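4.2 Equipment planning and cost

The laundry cell at Prukudstead was budgeted over 24 months. Most of the first-year money went to the arm and its mount. We set aside 8 percent for gripper parts, and that line was too small. Finger pads were reordered in December, and a second set of fingers was bought from Gidum so that work could go on while the first set was out for repair.

The front-loading machines were already on site and were not replaced. Tisance quoted us for units with powered doors, but the price came to around 30 percent of the whole budget - more than we could defend for a trial. We chose to keep the existing doors and spend the difference on wrist sensing and arm time. Figure 2 gives the wrist camera's view with the gripper at one of the round doors. The glass and the rim both reflect the ceiling lights, and the glass reflects the arm itself, so planners should allow for extra vision work when pricing a similar cell. Service costs were kept on a separate line from purchase costs.

Figure 2. Wrist camera view at the door of machine 1. 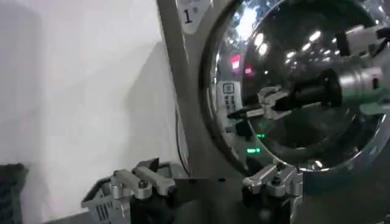
Anjani Wattimena, commenting on a draft of this section, asked that spare fingers be listed as a purchase cost in the first year, with only the pads left under service.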